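Plikwood Introduces Light Wood Tabletop for Shared Workrooms

Sep 12, 2020

Plikwood today announced the Skerura, a light wooden tabletop made for classrooms, craft rooms and small offices. It goes on sale in October through Antoniadis stores and can be ordered directly from the company before then.

The Skerura comes in 3 lengths and fits the Volero base that Plikwood has sold for several years. Customers who already own a Volero can change the top themselves with the tool that came with the base.

"People asked us for a table that looks like wood and is big enough to spread small things out on," said Prodromos Mitsotakis-Vlachou, head of product at Plikwood. "Blocks, glue, little boxes, whatever the class is using that day. We kept the grain running the long way and left the color pale so small items are easy to find."

The tabletop with a red cube and other small items:

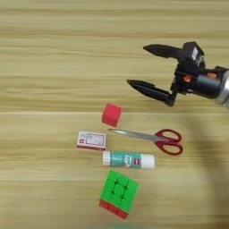
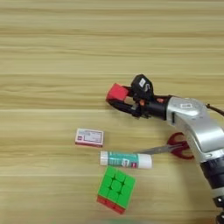 The first run is 1055 tops. Schools ordering 20 or more will receive free delivery and a spare set of fasteners for each base. Smaller orders ship at the standard rate.

Plikwood will show the full range at its Antoniadis counters from the first week of sales. Care sheets and fitting instructions are packed with every top. Samples of the wood can be requested from the Plikwood sales office.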